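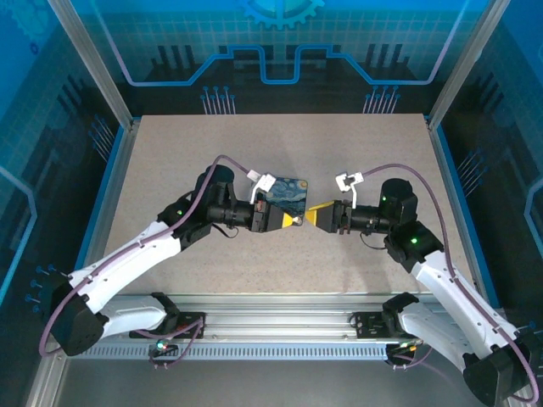 Two Arms, One Van Gogh and a Lot of Waiting at Koval Open Day

Jestside, 28 June 2023

Koval opened its Jestside workshop to the public today, and the biggest crowd stood in front of a glass booth where two white robot arms were working with a card printed with "The Starry Night." One arm holds the card in its gripper. The other, with bright yellow fingers, is supposed to take it.

The company calls the setup Pallano and says it will one day sort small goods for shops and warehouses. That day looks a good way off. Visitors were let in by groups of 19, and each group got 10 minutes at the glass. Ours saw the card change hands twice. A third try ended with both arms stopped and a staff member asking us to move along to the next room.

The walls of the booth are covered in blue panels with a big gear and circuit patterns, so it all looks very busy. The job itself is one card on an otherwise bare tabletop. We asked what happens with a bent card, or a wet one, or a whole stack of them. The answer was that those tests are planned for August.

Koval's handout says the arms made 1449 handovers in the run-up to the open day. It does not say how many were dropped. A second sheet claims Pallano could cut sorting time by 70 percent, but the small print compares it with a single arm, and most sorting rooms we know of have people in them. Asked for a figure against a trained worker, staff said they did not have one yet.

Price was another blank. Flulholm, the delivery firm named in the handout as a trial partner, had a table by the door with free pens and a sign-up list for news. Its staff said a trial had been "talked about" – no site and no start date.

Children seemed to like the yellow fingers, and the coffee was free. The workshop opens again in August, and Koval says the stack test will be part of the tour. Places must be booked at the front desk.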